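Robot Manipulation in Home Settings
Unit 8 handout: The Totumley runs, or how to fail and get a green check mark
Sep 21, 2020

Read this before lab. Hayley Cropper will go over the log files in person, so bring your copy, and bring the planner settings you turned in last week. Some of you will recognize them.

1. The job

The task was called "pan to sink." An arm stands at a kitchen counter in simulation. A frying pan is on the counter. The arm picks up the pan, moves it over the sink, lowers it and lets go. A five-year-old can do it, though the five-year-old will also turn on the water.

We ran it 496 times in Totumley, our kitchen simulator, with the Okavell planner picking the grasps and the Luik checker deciding whether each run passed. Luik passed 94 percent of them. There was cake.

Then Hayley watched the replays, which is a thing you are all going to start doing.
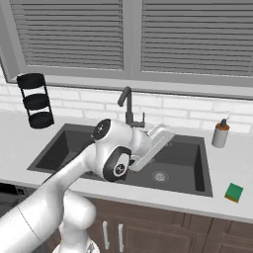 Start with what Luik looks at when it grades a run. It reads the final joint angles, the state of the fingers, and a flag that says the place step was called. A closed, empty gripper hanging over the basin, like the one here, satisfies every one of those. So does an arm that has put a pan down neatly, and so does an arm that dropped the pan three feet back and kept going with great confidence. The checker has no opinion about pans. We never gave it one.

This is called a silent failure. A loud failure stops the line, prints something in red and ruins your afternoon. A silent one waits and ruins your paper.

2. What went wrong first

The grasp slipped. Okavell prefers to take a pan by the handle, close to the bowl, which keeps the weight near the fingers. Fine in principle. But the planner was working with a handle width taken from an older pan model, and the force limit had been turned down during a different project (eggs, don't ask). In the bad runs the fingers stopped at the width they expected, felt some contact and reported a hold. Then the arm lifted, the pan turned in the grip, and gravity did the rest.

Look at how the hold was decided:

grasp_ok = fingers stopped moving AND contact on at least one finger

At least one finger. You can meet that condition by poking a wall. The fix is to ask for contact on both sides, and then to ask again after the lift, when the answer is worth something.

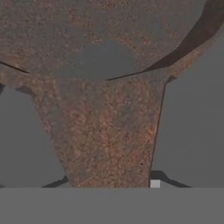
The second check costs under a second per run. It was in the original design and somebody commented it out to make a demo go faster. The demo did go faster. The comment next to the line says "put back later," and it is the most honest piece of documentation in the whole repository.

3. What went wrong second

When a grasp failed loudly enough for the planner to notice, it was allowed to retry. The retry started from the pan's last known position. You can guess the problem. After a slip the pan is somewhere else, often turned, and the last known position is a nice clean piece of counter. The arm would go there, close on air, get its one-finger contact from the countertop and carry nothing to the sink with the same care it would have shown the real thing.

Rule for this course: a retry begins with a new look. If your code reuses a pose after a failed grasp, I will send it back unread.

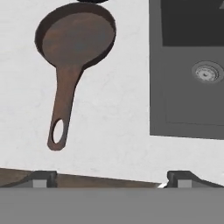

Figure 3. Pan on the counter, fingers open. The handle points down toward the gap between them but ends well short of it.

Use Figure 3 for problem 2 on the worksheet. Mark where you would put the fingers, and then mark where they would land if the pan's pose were off by 19 degrees. Most people find the second mark discouraging. It should be.

4. Why it matters outside a simulator

Nobody was hurt by a simulated pan. The planner, however, was on its way to the Rarden bench, where the arm is real, the pan weighs what a pan weighs, and a student's foot is in the usual place for a foot. A robot that believes it is holding something will make a wide swing at full speed. A robot that believes its hand is empty may open its hand. Both beliefs were wrong in our logs, in different runs, and the checker passed them all.

So, before anything moves to the bench:

Check the hold after the lift, on both fingers.
Stop the arm if the hold is lost in motion. Do not "finish the path and see."
Grade the run by where the object is. The arm's pose is not a result.
Log the reason for every retry.
Watch replays of passed runs as well as failed ones. Pick them at random, and do not let the person who wrote the planner pick.

5. The new checker

The revised Luik asks where the pan is at the end of the run: inside the basin volume, at rest, fingers clear of it. That sounds like the end of the story, and I taught it that way in the first section.

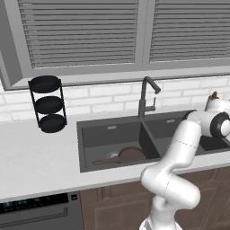 Hayley Cropper objects to this in her notes on the draft. She points out that "inside the basin" says nothing of how the pan got there, and that a pan thrown into the sink from shoulder height passes the revised test as easily as one set down. She would add a limit on the pan's speed at first contact, and she wants the drop height in the log too.

She is right, and the speed limit is now problem 4. Choose a number and defend it in a paragraph. "It looked okay" is not a defense, though it did get us through most of September.

Worksheets go in the tray by the door. Problem 3 has a typo: "left finger" should read "either finger."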